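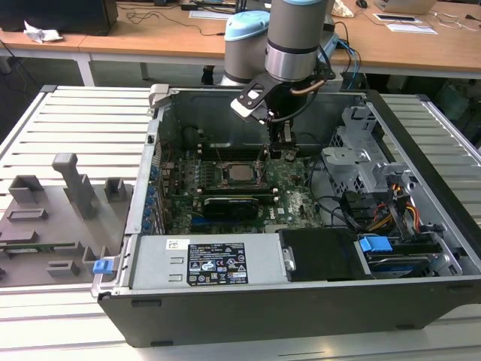

How Do You Test a Robot's Hand?

Your hand can do thousands of jobs. It can hold an egg, turn a key and pull a sock out from under the bed. A robot arm doesn't come with a hand like that. Somebody has to choose one for it, and that takes a lot of testing.

The part at the end of a robot arm is called a gripper. Some grippers have two fingers that open and close. Some have three. Some have no fingers at all and use suction, the way a straw holds on to a piece of paper when you breathe in through it.

A tricky job: inside a computer

At the Stirnum workshop, Dehua Bai and Jamila Paul test grippers on old desktop computers. They take off the side panel and lay the computer down so the robot can reach in from above.

Inside is a large flat board called the motherboard. The other parts of the computer connect to it. The motherboard has long, thin slots that hold the memory. Memory comes on a narrow card called a memory stick, and the computer uses it to keep track of what it is doing right now.

Taking out a memory stick sounds easy. First you open the small clips that hold it. Then you grip the stick by its edges and pull it straight up. If you tilt it, you can damage the slot. If you squeeze too hard, you can damage the stick.

There isn't much space, either. The case has metal walls, and there can be cables in the way. A gripper that works well on an open table may bump into things inside a computer.

Two grippers, one test

Jamila wanted to compare two grippers. The Kullel has long, thin fingers. The Onyshchenko has short, wide fingers with rubber on the tips.

To make the test fair, she kept everything else the same. Both grippers used the same arm, the same computer and the same kind of memory stick. Each one got 210 tries. If she had given one gripper an easier computer, the test wouldn't have told her much.

A try counted as a success only if the stick came out straight and nothing else got touched. Dehua wrote down every miss and what went wrong.

The Kullel missed 21 times. Most of those misses happened when a long finger bent a little and the stick slipped. The Onyshchenko hardly ever let a stick slip, but its wide fingers kept knocking against the stick in the next slot, so it had more misses in all.

Which one is better? For memory sticks packed close together, Jamila picked the Kullel. For lifting out a bigger part, such as a fan, she would pick the Onyshchenko.

How does the arm know where to go?

A robot arm has joints, like your shoulder, elbow and wrist. A motor turns each joint. A computer called the controller tells every motor how far to turn and how fast.

The controller also needs to know where the memory slot is. One way is to use a camera. The camera takes a picture, and a program looks for the shape of the slot. Shiny metal can confuse the program, so Dehua tries different lights until the picture is clear.

Then the arm goes down slowly. It stops just above the board, checks its position and moves the last little bit even more slowly.

Why do the same thing so many times?

One good try could be luck. After 210 tries you have a much better idea of what a gripper can do. The next test will be 400 tries, with the computer turned a different way each time.

Try it yourself

You need a shoebox, six playing cards, some modeling clay, a pair of kitchen tongs and a pair of blunt tweezers.

1. Press the clay into the bottom of the shoebox in a long strip.
2. Stand the cards up in the clay, one finger-width apart.
3. Use the tongs to pull out one card without touching the others.
4. Put it back and do this ten times. Write down how many tries worked.
5. Do the same with the tweezers.

Which tool did better? Now move the cards farther apart and test both tools again.

Words to know

Gripper: the part of a robot that grabs things.
Joint: a place where the arm can bend or turn.
Controller: the computer that tells the arm how to move.
Motherboard: the main board inside a computer.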